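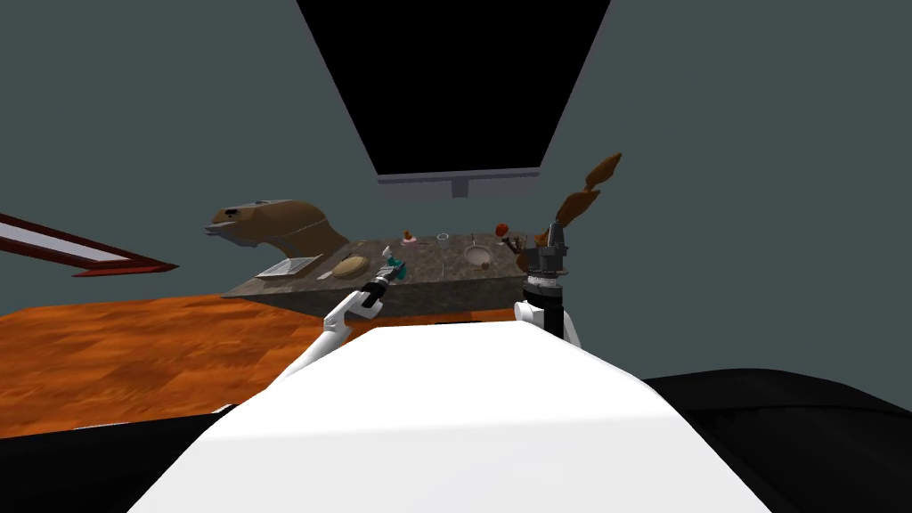 According to Ívar Sveinbjörnsson, a soup isn't finished until you've given half of it away. He told me this on the phone, in February, while I was standing over a pot of split pea that I had fully intended to eat alone for a week, and I remember looking at it with new suspicion. Half? To whom?

"To whoever is nearest," he said. "Then they owe you soup. It's a very good system."

I had called him about something else (a borrowed ladder, long story) and we stayed on for over an hour. By the time I hung up, the peas had caught on the bottom and I'd agreed to bring a soup I hadn't made yet to a house I'd never visited, in Vullemside, at six in the evening. I'm forty-four years old and I still say yes to things on the phone that I'd never say yes to in writing.

So that's how I got into soup swapping. If you've never been to a swap, the idea is dead simple. Everybody makes one big batch of one soup, packs it up in quart containers, and hauls it to somebody's house. You say a few words about your soup. Then you go around the room picking, one quart each turn, and you go home with as many quarts as you came with, only now they're all different. That's it! The first time I heard it explained I thought there must be a catch, maybe a membership fee or a newsletter.

There was a catch, sort of, and the catch was the talking. I'd been told I'd have a minute to introduce my soup and I'd figured people would say "chicken noodle" and sit down. Oh no. The woman before me did her grandmother's beet soup and she had us practically in tears, there was a winter in it, and a train, and a coat with the lining cut out. Then it was my turn and I said, "This is carrot ginger, it's from the back of a bag of carrots."

I went home with some wonderful soup and nobody picked mine until the last round.

## What a quart is for

I've thought a lot since then about why I like these evenings so much, and part of it is plain greed. Cooking for one or two people, you can make a big pot of something lovely and be sick of it by the fourth bowl. I used to think that was the price of homemade soup. You'd have your bright, happy first night and then a slow slide into resentment, with the lentils getting thicker every day like they had something against you. A swap fixes that. I've got a freezer now with mushroom barley, a tomato one with an alarming amount of orange peel, two kinds of chicken, and something labeled only "GREEN (good)" that I'm saving for when I need cheering up.

But the other part is that you eat things you'd never cook. I don't make fish soup. I grew up in a house where fish came in sticks, and I've never gotten over my fear of buying the wrong piece and being laughed at by the man behind the counter. Ívar makes fish soup. His has cream and potatoes and a whole lot of dill, and he says the trick is turning the heat off before you put the fish in and then going away to do something else. I've had it four times. I think about it on the bus.

He's strict about his soup, by the way. No freezing it, you eat it that night or the next or you give it back. He once asked me, quite politely, whether I'd be home by nine, and I realized he was checking on the soup.

## The pot question

You can't get far with soup people before the pots come up. I walked in thinking a pot was a pot. I have one big one, a Runex, which I bought secondhand from a couple in Prusow who were moving overseas and selling off everything down to the colander. It has a dent near the rim and a lid from some other pot that more or less fits. It holds enough for 7 quarts if I'm careful and don't stir like a maniac.

At my second swap I mentioned the lid and a hush fell. Somebody asked if I was losing steam. I said I supposed I was. Somebody else said that losing steam was fine for a bean soup but a tragedy for a clear broth, and from there it went on until people were drawing things on napkins. I learned that there are folks who believe in thick bottoms and folks who believe in tall sides, and that it's best not to sit between them.

For what it's worth, here's where I've landed after a couple of winters of this. A heavy pot is nice for onions. For everything after the onions, I can't tell the difference, and I've tried. What matters more, at least in my kitchen, is starting early enough that I'm not cranking up the flame at the end, and salting in small amounts the whole way along instead of panicking over it at the door with my coat on. I have done that. I've salted soup in a car.

Cooling it is the part you do have to be a grown-up about. A giant hot pot shoved straight in the fridge stays warm in the middle for ages, so I ladle mine into shallow pans first and get those cold before anything goes in a container. It makes a mountain of dishes. I put on the radio.

## Doãn, and the one that got big

Most swaps stay small, and I think they should. Eight or ten people in a living room is plenty, and with more than that you're up past midnight hearing about stock. But there's a café called Doãn, down by the river end of Vullemside, that started letting the swap use its back tables on slow nights, and last winter the thing got away from everyone. Word went around. People brought cousins. One night there were 144 quarts lined up along the wall, and I know that because a kid of nine or so had been put in charge of stickers and announced the total with tremendous pride while standing on a chair.

It was chaos and I loved it. The introductions had to be cut down to one sentence apiece, which helped me a lot (I'd brought white bean and said, "It has bacon"). There was a long stretch in the middle where the picking order fell apart and two men had hold of the same borscht. The windows steamed up so badly you couldn't see the street. The owner kept coming out to say she'd only meant a few tables, and then someone would hand her a spoon.

They've gone back to the living rooms since. A few people grumbled about it, but Ívar was relieved. He felt you couldn't owe soup to a person whose name you hadn't caught, and I see his point. At the big one I took home a peanut and sweet potato soup so good that I wanted to write to whoever made it, and all it said on the lid was "hot-ish." I've been asking ever since. If it was yours, please get in touch with the magazine.

## If you want to start one

Ask five people. Two will say they can't cook, and you should tell them to come anyway, because those two always turn up with something great and a little strange. Get everybody using the same size container or there'll be hard feelings. Say out loud what's in each soup, nuts and shellfish and so on, and write it on the lid too, with tape that doesn't fall off in the freezer (masking tape falls off in the freezer).

Put out bread. You'd think people who'd been cooking all day wouldn't be hungry, but they've been sniffing onions since noon and they're ready to eat the tablecloth.

And have something ready to say about your soup. I've gotten better at it. In the fall I brought the carrot ginger back, same recipe off the same bag, and I told them about the beet soup woman and the coat lining and how I'd wanted to crawl under the couch. She was there. She picked it in the first round, and she called me two days later to say it needed lime.

It did need lime. I've got a pot of it going now, with three limes on the windowsill, and half of it is going next door as soon as it cools.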